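Gravano Zweiarm-Set für Küche und Lebensmittel
Planungs- und Bestellseite, Stand August

Zwei Arme, zwei Mehrfingerhände, Steuerung, Simulationspaket. Für Versuchsküchen, Hochschulen, Produktentwicklung. Nicht für die laufende Linie, dafür bitte bei Idemen schauen (Picker, deutlich schneller, aber Sauger statt Finger).

Lieferumfang
2 Arme, grau, mit Handgelenk
2 Hände, schwarz, links und rechts getrennt bestellbar
Steuerschrank, Kabelsatz 3000 mm
Simulationslizenz Grukano, ein Arbeitsplatz, 12 Monate
Nicht dabei: Tisch, Geschirr, Schutzhandschuhe für die Hände, Not-Halt-Säule

Erst simulieren, dann kaufen
Lizenz gibts auch einzeln. Empfehlen wir jedem, der noch keinen festen Aufstellort hat. Arbeitsfläche nachbauen, Teller drauf, Obst drauf, Reichweite prüfen. Kostet ein paar Tage, spart im Zweifel einen falschen Tisch. Wird beim späteren Kauf des Sets voll angerechnet.

Typischer Testfall in Grukano: Arbeitsplatte in Marmoroptik, weiße Teller, die rechte Hand hält eine Erdbeere, die linke ist frei. Platz zwischen den Armen gleich mitprüfen, wird gern zu knapp geplant.

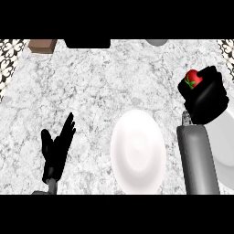
Platzbedarf und Aufstellung
Arbeitsfläche mindestens 200 cm breit. Schmaler geht, dann aber nur mit einem Arm sinnvoll. Tiefe nach Aufgabe, bitte Skizze mitschicken. Untergestell muss steif sein, Rollwagen scheiden aus. Schrank passt unter die Platte, Lüftung nach vorne freihalten. Glänzende Oberflächen bitte vorher melden, Kameras müssen dann anders eingestellt werden.

Technische Daten
Gewicht Set ohne Schrank: 62 kg
Traglast je Hand: auf Anfrage, hängt stark vom Griff ab
Anschluss: normale Steckdose, eigener Stromkreis
Reinigung: nur feucht wischen, kein Strahlwasser
Lebensmittelkontakt: nur mit Schutzhandschuh, siehe Zubehör

Budget: was oft vergessen wird
Ersatzfinger. Mindestens einen Satz pro Hand gleich mitbestellen, Nachlieferung dauert.
Schutzhandschuhe sind Verbrauchsmaterial, also nicht in die Investition rechnen sondern in die laufenden Kosten.
Schulung, zwei Tage, bei Ihnen oder bei uns.
Risikobeurteilung. Macht Tripathi, Angebot kommt separat, bitte früh anfragen.
Verlängerung der Lizenz ab dem zweiten Jahr.

Lieferzeit
Set 93 Tage ab Auftragsbestätigung. Lizenz am selben Werktag, wenn die Bestellung bis 11 Uhr da ist. Einzelne Hand meist schneller, bitte nachfragen.

Anfrage
Formular unten. Angeben: Aufgabe, Maße der Fläche, ein oder zwei Arme, gewünschter Liefertermin. Förderprojekte bitte ankreuzen, dann kommt das Angebot gleich mit getrennten Postionen für Gerät, Software und Dienstleistung. Preise nur auf Anfrage, Angebote gelten sechs Wochen.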